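Torero - Complete Series Box Set

Science fiction series, 8 episodes on 2 discs
Studio: Lumenta
Region: all regions
Subtitles: English, Spanish

The year is 2072. The mining ship Torero loses contact with Vasdale station, and its crew must choose if they go home or follow a signal which is 21 years old. The story is slow in the first episode, but please stay with it - the second one is much stronger.

This edition has the new sound mix and a booklet with the episode guide. The picture is clean also in the dark corridor parts. The box is made of thick card and fits on a normal DVD shelf.

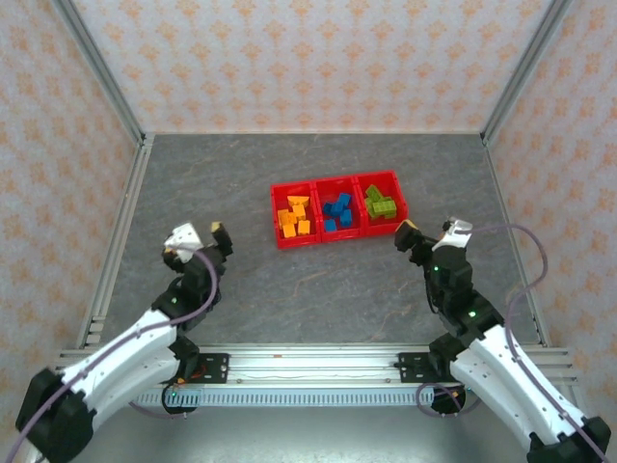 Red tray with three compartments, toy blocks sorted by color

Ships from our Pronberg store. Sealed sets can be returned, opened sets can be only exchanged.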